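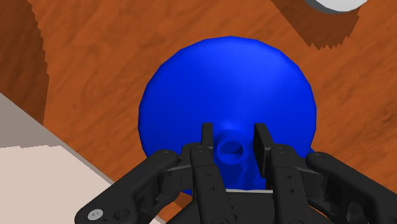
People wanted to drive a simulated robot hand – Ulatcombe, starts October

Trumier is after a few people to help us collect examples for our grasping model. You sit at a desk, wear a tracked glove, and steer a black multi-fingered hand on screen. Pick things up, turn them, put them down. Every go gets recorded and the model learns from it. Everything is in simulation so nothing to break.

What you'd be doing

Mostly small awkward grips to begin with. Knobs, handles, rims. The blue round thing with the short knob is a typical one: two fingertips either side of the knob, pinch, lift, hold, set down. Then again from another angle. Bad tries are kept too, just mark them as bad before you move on.

We need over 3,000 clean recordings for this round. Object list has 101 items, you'll get a share of it.

Who we're looking for

No robotics background needed. Steady hands, patience, OK with doing the same thing many times in a morning. Left-handers very welcome, we're short of them. Must be 18 or older. If screens make you queasy please tell us frist.

Hours and pay

Two sessions a week, 9.30 to 12.30, breaks whenever you want them. Paid by the hour, training paid at the same rate. Travel from Oltau covered – keep your tickets.

How to apply

Short email to Idun Eklund at Trumier. Say which mornings you can do and which hand you write with. No CV. Maj-Britt Torvik runs the try-out, takes half an hour or so, and she will show you the glove and the labelling screen. Places go as people are are found, so write soon.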